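**Ticket 302: Dell tower does not start, shelf 13, Terkside workshop**
Opened: 2020-09-19
Status: waiting for part

**Problem**

The tower was given to us by the Skornham office. When I press the power button, the fan turns for one second and then everything stops. There is no picture on the monitor and no beep. They told me it worked well until June, and then it stayed in a storage room.

**What I tried**

1. Changed the power cord and used another wall outlet. Same result.
2. Held the power button for 20 seconds with the cord out, then tried again. Same result.
3. Disconnected the hard drive and the optical drive. The fan still turns for one second.
4. Tried one memory module at a time, in each slot. No change. I took both modules out and put them in a bag with the ticket number.
5. Removed the cooler and the processor to look at the socket. With my magnifier I did not find a bent pin, but my eyes are not the best for this, so a second person should please check.
6. Cleaned the old paste from the processor with alcohol. The processor is in the small box from Mavromatis, on the same shelf.

I did not open the power supply, and I ask that you also do not open it.

**State of the machine now**

The tower is on its side with the side panel off. The power supply is still mounted in the case. CPU socket and memory slots, for whoever continues:
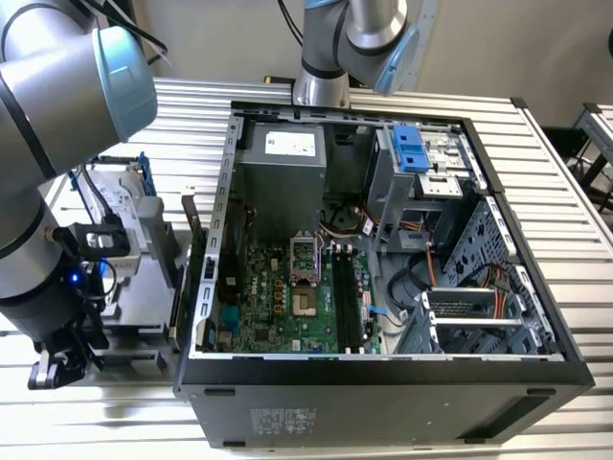
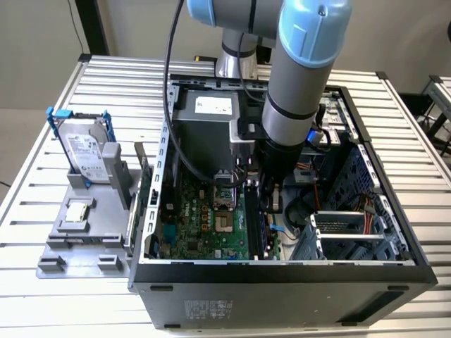

In both pictures the socket is empty and the DELL mark is printed on the board, to the left of it.

**Next steps**

- [ ] Second check of the socket pins
- [ ] Test with the spare power supply from Wisar (ordered, not arrived yet)
- [ ] If it starts, put back the processor with new paste, then one memory module only
- [ ] If it does not start, ask Skornham if they want to pay for another board. My limit for the whole repair is 140 dollars, with the power supply included

Please write the result in this ticket and do not open a new one. Last time we had two tickets for the same computer and I ordered the same part twice.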